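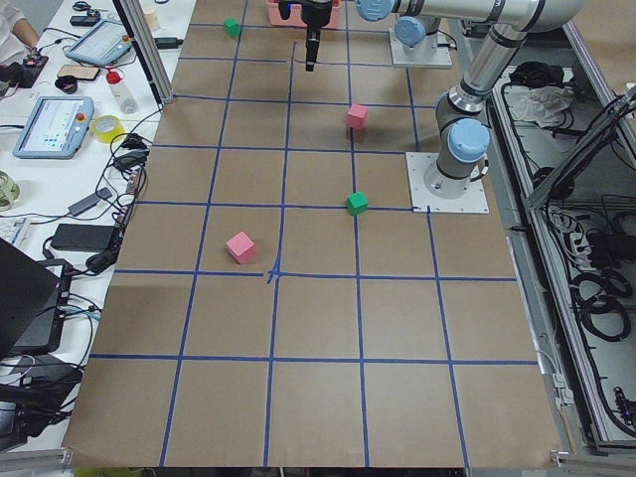 Handout 4: Looking after the two-arm cell

Practical automation, Cornwood workshop
Notes by Aušra Navickas. Corrections welcome, in pencil.

You will be given the cell in July in better condition than you will return it. These notes are meant to narrow the gap. Read them before your first session, then bring them along, as you will have forgotten most of it by the time you reach the door.

1. The table covering

The kraft paper and blue tape are the cheapest parts of the cell and cause the most grief. The grid is how we tell the arms, and each other, where a cube is. If the paper shifts, every position you wrote down last week is now a position on some other table.

Tape goes first where two lines cross. It frays, then a corner lifts, then a fingertip catches it and drags it along with great determination. There is a slightly torn piece near the middle of the grid, so you have something to practise on.

To replace a strip:
Stop both arms and park them clear of the paper.
Mark both ends of the old strip in pencil before you peel anything.
Peel slowly and flat. If the paper comes up too, stop and fetch a new sheet. Patches make ridges, and a ridge of 2 mm is a mountain to a gripper set to work just off the surface.
Lay the new strip in one go, end to end. Joining two short pieces in the middle is how we got into this.

2. Base plates and bolts

Each arm stands on a square white plate. A loose plate shows up as an arm that is accurate in the morning and creative by the afternoon. Check the bolts at the start of every session with the torque wrench from the Gikton drawer, and enter the result in the log even when it is dull. Dull is what we are after.

Do not lean on a base plate. It is exactly the right height for leaning, and everybody finds this out separately.

3. Pendants

There are two pendants and two arms, and the pendants look alike. You can see where this is going. Before you jog anything, trace the cable from the pendant in your hand to its controller and say the arm's name out loud. Ours are called Ammann and Berkix, after a pair of dogs. The red stop button is tested on both pendants before work begins, with the arm moving at its slowest speed.

Pendants lie flat on the desk with the screen upwards. Phones, bottles and cups drift in to join them through the day. Drinks should have their caps on, and a cup without a cap is a drink looking for a keyboard.

4. Checking the gripper

The job number for the check is 2283. Run it at low speed, up to 100 mm/s and no faster, with one person on the pendant and the other watching the finger.

Bring the finger down over a grid line near the far end and stop well above the paper. Step down in small moves. Look from the side, with your head outside the reach of the arm. Then repeat at a line close to you. If the gap is different at the two ends, suspect the base plate, then the paper, then yourself. The last of these is the usual answer, but please do them in order.

Use the wooden cubes for the pick test. Put one inside a square and one on a line, and try both. A programme that only works on a cube sitting politely in the middle of its square has not been tested.

5. Cables

Loops near the edge of the table are to be tied back before either arm moves. Leave enough slack for the pendants to be carried to where you need to stand. Spare lengths go in the side enclosure, coiled. "Coiled" has a meaning, and some of what is in there at present does not meet it.

6. The log

Running hours, bolt check, stop button test, tape replaced, initials. A full service is due every 300 hours and is mine to do - please do not start it early as a surprise. If you hit something with an arm, write down what and where. I will find out anyway, usually on a Saturday, and my handwriting gets worse when I am cross.

For next time: bring your pencil marks from section 1 and be ready to explain why your new line is not where the old one was.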